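Section 4. Pull-Out Dish Rack and Sink Rack

This section covers the under-counter dish rack and the rack that sits in the sink. Both belong to the Kavanagh kitchen unit. For the faucet and drain, see Section 5. For the drawer runners, see Section 7.

4.1 Before first use

1. Remove the shipping tape from both drawer runners. Check the back of the drawer as well, where a second strip holds the rod in place during transport.
2. Wash the wire dividers with warm water and dish soap. Dry them with a soft cloth.
3. Open and close the drawer five times with nothing in it. It should run freely over its full travel. If it catches, stop and go to 7.3.
4. Wipe the countertop above the drawer. Water left along the front edge can drip onto the dishes when the drawer is open.

Note: The part number for a replacement set of dividers is 3460-222. Order from the dealer in Melldale or by mail.

4.2 Loading the drawer

1. Pull the drawer out by its front lip until it stops.
2. Stand plates and boards on edge between the curved wires. Start at one side and work across.
3. Hold each item by its upper edge and lower it until it rests on the bottom of the drawer. Don't let go before it is sitting between two wires.
4. Keep tall items clear of the rod at the back. Anything that touches it will rub each time the drawer moves. 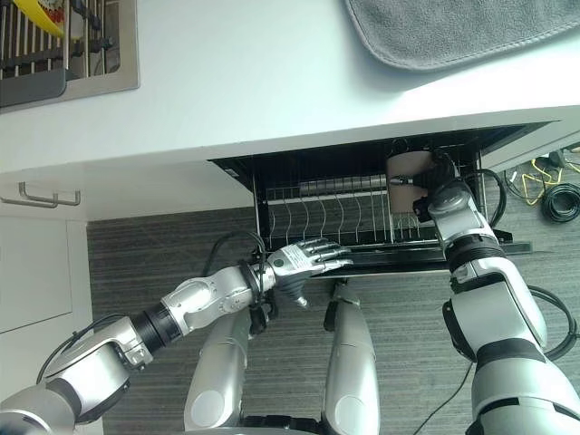 5. Push the drawer in slowly with a flat hand on the lip. If you feel resistance, open it again and look for an item that is leaning forward.

CAUTION: Keep fingers away from the gap between the lip and the underside of the countertop when closing.

CAUTION: Do not lean on the open drawer or use it as a step. The runners are not made to carry a person's weight.

4.3 Using the sink rack

The sink rack is a set of parallel metal rods that rests inside the rim of the sink. Use it for things that are still dripping, and move them to the drawer once they are dry.

1. Set the rack in the sink with its frame level. Press down on each corner. A rack that rocks is usually sitting on a crumb or a bit of food, so lift it out and wipe the rim.
2. Stand round pieces upright against the rods. Large bowls should go upside down.
3. Turn the faucet spout away from the rack before you run the water hard.
4. Keep paper cups off the rack. Empty them and set them on the counter, or throw them out if the bottom has gone soft.

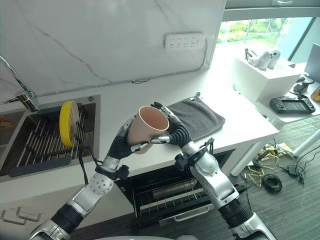

Paper also sheds small fibers when it is soaked, and these collect in the drain strainer. If the sink begins to empty slowly, lift the strainer and rinse it from underneath before trying anything else.

CAUTION: Keep wet hands and wet dishes away from power outlets and cords near the counter. Unplug small appliances before you wash the backsplash.

4.4 Cleaning and care

Wipe the drawer once a week. Twice a year, take the dividers out for a full wash. January is a good time for one of these, after the holiday dishes have been put away.

1. Empty the drawer.
2. Lift the dividers straight up. Pulling them toward you bends the end wires.
3. Wash, rinse, and dry each piece.
4. Vacuum the floor of the drawer with a brush attachment, then wipe the metal parts with a damp cloth. Don't use steel wool or bleach.
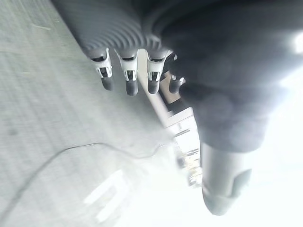
Dried-on spots come off more easily if you lay the damp cloth over them for a few minutes first. Baking soda mixed with a little water can be used on the sink rack. It should not be used on the runners, where the grit will stay in the grease.

5. Put the dividers back with the curve facing the same way as before. Push down until both ends click.
6. Load two plates and close the drawer to check the fit.

Note: If a divider will not click in, look at the mounting holes. Soap residue is the usual cause and can be cleared with a toothpick.

Revised Aug 3, 2024. Text by Ita Ó Dálaigh, checked by Aidan Dunne. Replaces sheet 157.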